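05/01/2018

I swam 276 lengths in December, which was fewer than I wanted. The pool at Vorudell shut for 17 days over Christmas and I didn't fancy the sea.

Eoin Dolan has talked me into a target for the new year: 1,000 lengths by the end of March. He did 1,101 last winter and still mentions it. I've said yes, mostly to keep him quiet – but I do swim better with a number to chase.

My kit is the same as before. Old goggles, a new cap and one small towel, as a big one never dries in my bag.

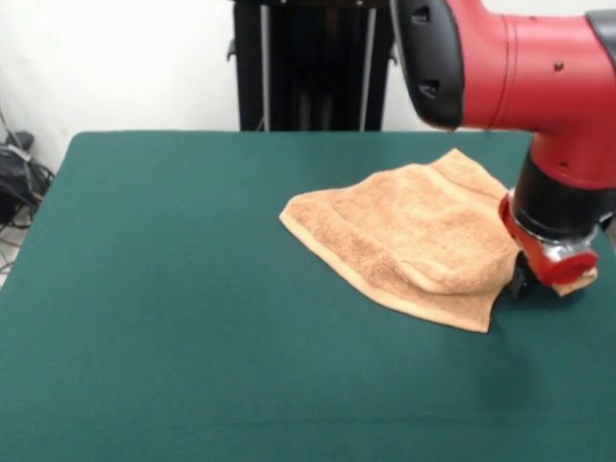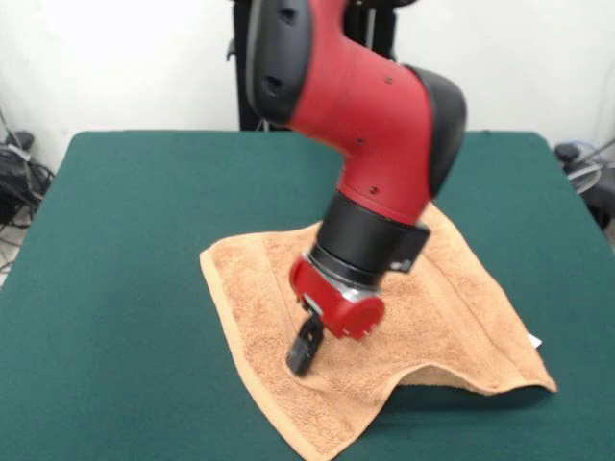

The early session is still the best one. The lanes are quiet until eight, and the café opens in time for tea after. I'll post my total at the end of the month.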